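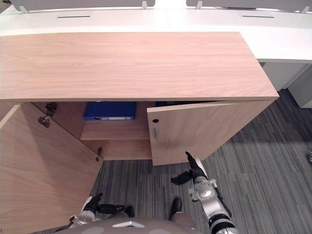 ## 6. Comparing hands on a cabinet door

Read section 5 first. The Vuva hand and the Furnus hand both ship with a sheet saying they open "standard office furniture". Neither sheet says which furniture, how far the door has to move, or where the fingers may touch it. Treat the claim as untested until you have run the steps below on your own cabinet.

### 6.1 Setting up

1. Choose a low cabinet with two hinged doors and a shelf. A recessed slot handle is harder than a bar handle, so use one if you have it.
2. Unlock the doors and take the key out.
3. Put a ring binder on the shelf, lying on its side.
4. Place the robot facing the cabinet, with space for both doors to swing.
5. Load the `door_pull` routine on the controller. Leave the speed setting at 5.

**Note:** The quick-start card tells you to set the speed to 14. Renata Kołodziej tried this in the Szczepańska office and the fingers slid off the door before the arm had begun to pull. The maker has been told. The card still says 14.

### 6.2 Running the trial

1. Start with both doors shut.
2. Open the left door fully and bring the left hand clear of it.
3. Open the right door part of the way, then stop the arm.
4. Move one finger of the right hand to the bottom edge of the door and push outwards from there.
5. Write down whether the finger held, slipped or jammed. "Nearly" goes down as a slip.
6. Shut both doors and repeat until you have 11 runs.
7. Change the hand, run the calibration again and do another 11.

**Caution:** Stop the arm before reaching into the cabinet. The soft-stop button pauses the routine but leaves the motors live. Use the red switch.

**Caution:** Watch any cable near the wrist when an arm passes an open door. A snag will ruin the run and possibly the cable.

### 6.3 Reading the results

The controller gives each run a "grip confidence" out of 1000. Ignore it when comparing hands. Damian Malinowski found high scores against runs where the finger had missed the door altogether, and we have had no explanation we believe.

Use your written notes. If the two hands differ by a single run, record it as no difference. Do not carry a result over to another cabinet, even one of the same model: hinges wear, and a stiff door can make a good hand look poor.

Pushing on the bottom edge is a workaround. If a hand only manages the door that way, say so in the report and leave the handle test marked as failed.

Send completed sheets to Margareta Lazăr at Povdale. Include the bad runs.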